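Home > Tidying > Small Spaces

How to sort out a desk drawer (and the desk it has spread to)

By Juniper Kowalczyk

3 comments | 200 shares

Every home has one drawer that has stopped being a drawer and become a place where decisions go to be put off. Mine lived for years in a rented flat in Nornham and came with me to Onumbridge, contents undisturbed, like a badly run museum. I've since cleared it, filled it up again and cleared it again, so I can claim some experience.

You need a desk with a drawer, a damp cloth, a bin and 30 minutes. You don't need a set of matching bamboo dividers. If you've already bought the dividers, put them somewhere you can't see them until step 5.

Step 1. Get everything out

Take the lot out and put it on top of the desk. Don't sort as you go. Sorting as you go means you find an old birthday card, sit down on the floor and are lost until teatime.

If the desktop is already half taken up with a blanket or a towel, push it towards the back and work along the front. You could fold it and put it away, but that's a different job and it will try to become this one.

Step 2. Lay it out so you can see it

Spread things along the desk with a bit of wood showing between them. Flat things like combs and cards can go side by side at one end. Thin things want to lie the same way, or they'll roll off and go under the skirting board to join their ancestors. Anything that will stand up can stand up.

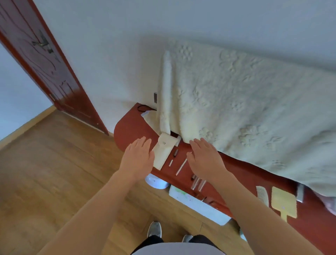 Go slowly with the very small stuff. It's tempting to sweep it all into your palm and call it "bits", and bits is how you got here. Pick each one up and say what it is. If you can't say what it is, it goes to the far end of the desk and waits there. You're allowed two mystery objects. I know people will write in to say they have more than that, and I'd ask them to think about what they're doing.

Pens get scribbled on the back of an envelope. One go, then a second go if you're soft-hearted. A third is begging.

Cables should be coiled and left at one end. I've never met anybody who could throw out a cable on the first pass, so don't ask it of yourself.

Step 3. Clean the drawer

Pull it out as far as it will safely come and tip your crumbs into the bin (if it lifts out, lovely; mine sticks on the left and always has). Wipe the bottom, then the corners, then the corners again. Bare wood doesn't like a soaking, so wring the cloth out well and leave the drawer open while you make a cup of tea.

Step 4. Put things back, one at a time

Keep one hand on the front of the drawer so it doesn't slide about, and use the other to put things in. Start with whatever you use least, at the back or well over to one side. Long thin things go against the side wall, where they'll stay put. Set each one down properly. Dropping things in from a height is quicker and gives you the old drawer back by Monday. 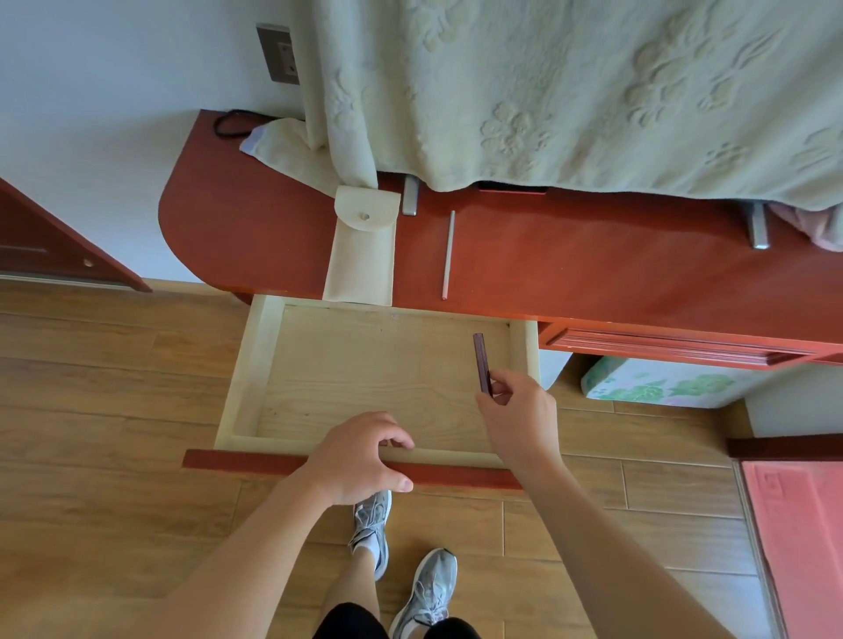 Step 5. Stop before it's full

You should be able to see the bottom of the drawer when you've finished. If you can't, something in there belongs in another room. Hair things go to the bathroom, pouches and cases go wherever the thing inside them gets used. Now you may fetch the dividers, look at them, and see whether they fit. Mine were too tall and the drawer wouldn't shut.

Leave the mystery objects out overnight. If anyone in the house claims one, they have to take it away with them.

Filed under: drawers, desks, Sunday jobs

You might also like
Folding a big blanket on your own
What I kept when I left Nornham
The Park Hudance jumble sale: a survivor's guide
Cables: a reckoning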